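Intro to Ergonomics — week 7 notes
Amarachi Akande

Hand and wrist, continued from last time.

Neutral wrist = hand in line with forearm, slight extension OK. Grip strength drops once the wrist bends far, esp. in flexion. Reason is tendon length — finger flexors are already short, nothing left to pull with.

Power grip vs. pinch grip. Pinch is much weaker, same tendons though. Long pinch tasks = trouble. 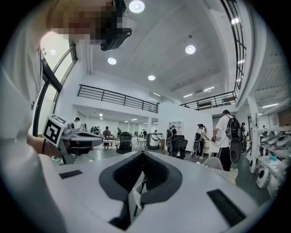 Contact stress: hard edges on the palm, base of thumb. Spread the load, round the edge. Handle should be longer than the palm is wide, or the end digs in.

Static load. Holding still is worse than poeple think. Muscle squeezes its own blood supply, tires fast. Short breaks beat one long one.

Carpal tunnel — know the 3 risk factors: force, repetition, posture. Vibration makes all of them worse.

Reading: Obi handout, page 17 on. Skip the Besell case, we do it next week. Bring your grip logs, adn write the units this time.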